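4. Mise en service du lave-linge Grerus 300

4.1 Avant le premier lavage

Retirez les deux barres de transport à l'arrière de l'appareil et conservez-les pour un éventuel déménagement. Un appareil mis en marche avec ses barres en place peut subir des dégâts que la garantie ne couvre pas.

1. Posez l'appareil sur un sol dur. La moquette et les revêtements souples sont à proscrire.
2. Réglez les quatre pieds jusqu'à ce que l'appareil ne bouge plus quand on appuie sur un angle, puis serrez les contre-écrous.
3. Raccordez le tuyau d'arrivée au robinet d'eau froide. Serrez à la main, puis d'un quart de tour à la pince.
4. Fixez le tuyau d'évacuation avec l'étrier fourni.
5. Ouvrez le robinet et contrôlez les deux extrémités du tuyau d'arrivée.
6. Lancez le programme 2 à vide, sans lessive. Il dure environ 300 minutes sur les modèles équipés du filtre Plamovov, phase de repos comprise.

ATTENTION : n'utilisez ni rallonge ni prise multiple. La puissance absorbée peut atteindre 3000 W.

4.2 Tri du linge

Triez par couleur, puis par température indiquée sur l'étiquette. Videz les poches, fermez les fermetures à glissière et retournez les vêtements imprimés. Les pièces neuves de couleur foncée se lavent seules les premières fois. Un panier en plastique perforé convient bien pour garder un lot à part jusqu'au lavage.

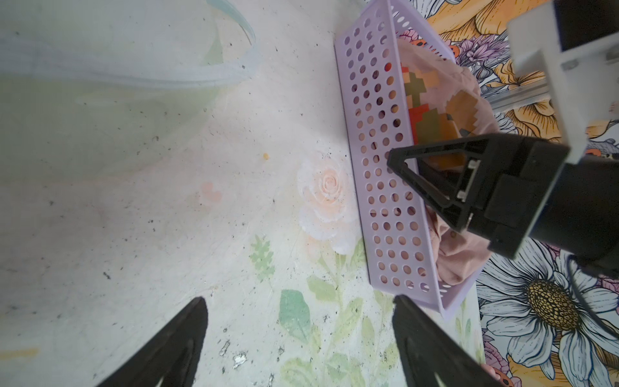 TEXTILES IMPRIMÉS ET COULEURS VIVES

1. Choisissez le programme Délicat, 30 °C au maximum.
2. Tournez le sélecteur d'essorage sur la position basse.
3. Remplissez le tambour à moitié.
4. Versez une lessive liquide pour couleurs dans le compartiment II. Pas d'agent blanchissant.
5. Sortez le linge dès la fin du cycle et étendez-le à l'ombre.

Remarque : un motif imprimé se repasse sur l'envers, fer tiède, sans vapeur.

4.3 Messages à l'écran

Ha : porte mal fermée. Rouvrez, dégagez le joint, refermez jusqu'au déclic.
E2 : arrivée d'eau insuffisante. Contrôlez le robinet et nettoyez le tamis du tuyau.

Si le message persiste, débranchez l'appareil et adressez-vous au service Greltus, à l'attention de Thaddäus Oberholzer, en indiquant la référence 2513 et le numéro de série inscrit derrière la trappe du filtre.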